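Proyecto de fin de asignatura: evaluación del kit de pinzas manuales Bukorex
Autores: Fouzia Durrani y Cathal Mac Suibhne
Entrega: miércoles, 6 de enero de 2021

2. Qué evaluamos y por qué

Desde septiembre teníamos ganas de trabajar con un kit que permitiera enseñar tareas de manipulación con las propias manos, sin programar cada trayectoria. El Bukorex llega en una sola maleta, con dos pinzas y el programa de registro Hiltavine – y la primera tarde ya estábamos grabando, cosa que no nos había pasado con ningún otro material del laboratorio.

Planteamos una tarea sencilla: coger una pieza, pasarla de una mano a la otra y dejarla en un soporte. Hicimos 165 intentos repartidos en varias sesiones, y dimos por válidos los que Hiltavine pudo reconstruir de principio a fin.
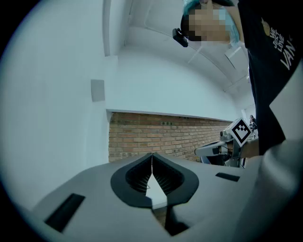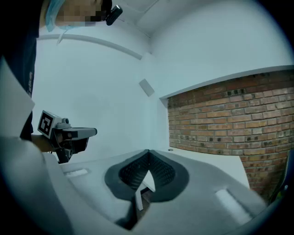

Nuestro mayor interés estaba en el seguimiento de la posición, porque de él depende que una demostración sirva después para entrenar. El manual recomienda mantener los marcadores a la vista y evitar giros bruscos de muñeca, y al principio nos pareció una exigencia incómoda. El marcador cuadrado en blanco y negro que lleva la pinza sostenida en la mano, visible en ambas fotos, tiene un patrón de bloques muy contrastado, y eso nos animó a probar inclinaciones que el manual desaconseja. ¡Aguantó mucho mejor de lo que esperábamos! De los intentos con giro forzado, que fueron 78, solo se perdieron 21, casi todos al cruzar un brazo por delante del otro.

3. Manejo y comodidad

Cerrar los dedos sobre una pieza pequeña es un gusto: se aprende en pocos minutos y la mano deja de pensar en el gatillo. El peso es otra cosa. Pasados 20 minutos el antebrazo se nota, y Cathal acabó haciendo pausas más largas que las previstas en el plan de ensayos. También echamos en falta una correa de muñeca.

4. Trabajo pendiente

Queremos repetir la serie con piezas blandas y comparar los resultados con el soporte Brurnen, que todavía no hemos podido montar. Los datos de todos los intentos, incluidos los descartados, están en el anexo B.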